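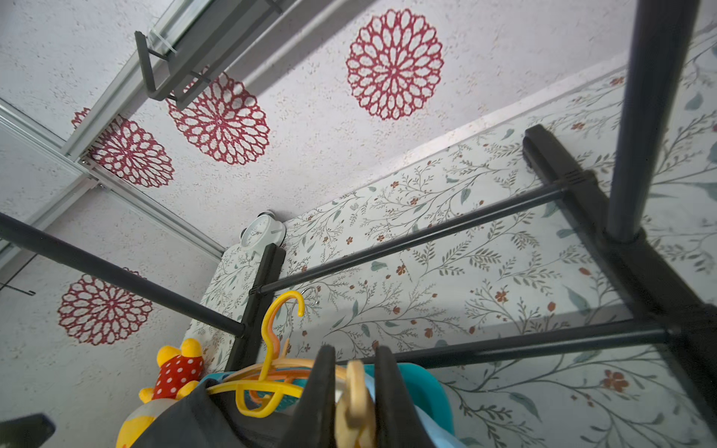 What is in this dataset?
It holds 600 short texts printed on children's and adults' clothing, typed out by hand and labeled for wording, letter case and language. There is one row per garment. Most texts are slogans, with a smaller share of single words, names of places and sports-style numbers.

Zimell Garment Text List
Data card and readme, version 4
Maintained by Elīna Jaunzems

Background

The list began as a side task in Fehr, a secondhand clothing catalog. Sellers there wrote their own item titles, and buyers who searched for the words on a shirt often found nothing. Titles said "blue top with writing" when the writing was the only thing anyone remembered. Zimell was set up to collect the writing itself in one place, in a form that search tools can use.

Files

texts.csv – the main table
languages.csv – language codes and full names
skipped.csv – 68 entries left out of the main table, with a short reason for each
changes.txt – notes on each version

Columns in texts.csv

id – a number that never changes between versions
text – the words as printed, with line breaks shown as a slash
case – upper, lower, title or mixed
lines – number of printed lines, up to 7
lang – language code
garment – T-shirt, sweatshirt, pajama top, dress, other
direction – level, sideways, curved or scattered
notes – free text, often blank

How the texts were typed

Each text was typed from the garment and then checked against it by a second person. Spelling mistakes in the print were kept. If a word ran into a seam or a fold, the garment was laid flat and read again before the row was closed. Words on care labels and size tags were not recorded.

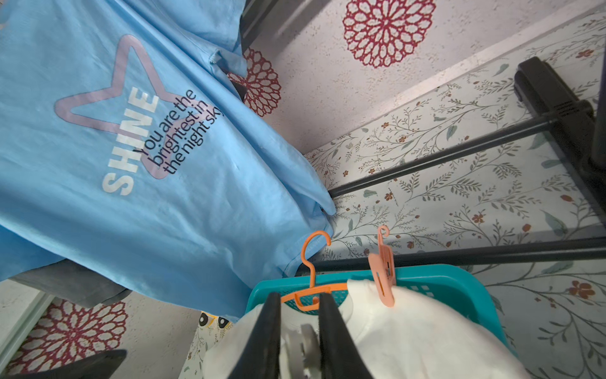

Many garments carry two texts in different sizes, one large word and one longer phrase. These go in a single row, large word first, with a double slash between the two parts. The case column then describes the large word only. Earlier versions split them into two rows, which made the counts hard to compare, so anyone who used version 2 should replace the file and not merge it.

Punctuation is kept when it is printed and never added. Hearts, stars and other shapes used in place of a letter are written as the letter, with the shape named in the notes column. Shapes that stand on their own are not recorded.

Known problems

English makes up most of the table, even though many of the garments were sold in places where other languages are spoken. The direction column was filled in late, and the older rows have not all been checked. Adult sweatshirts are thin on the ground. Rows added in September came from one large lot of children's wear, so words like "dream" and "happy" turn up more than they would in a wider sample.

The Skurnar tokenizer drops the slash by default. Turn that setting off before loading the file or the line breaks will be lost.
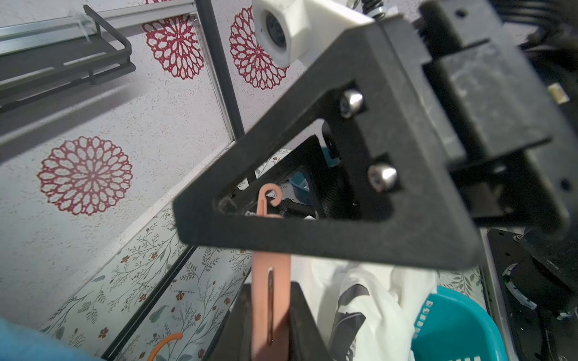

Can the list be used in a paid product?
Paid use is allowed as long as the readme stays with the files and the name Zimell appears somewhere in the credits. The license covers the table and its labels. It does not cover the slogans themselves, and some of them may be protected by the companies that printed them.

Corrections

Send the id, the current text and the corrected text. A photo of the print helps with curved lettering. Corrections are grouped and go out with the next version, and ids of deleted rows are not used again.

Related lists

Geltitz – printed text on tote bags, same column names except for garment

Last updated June 21, 2019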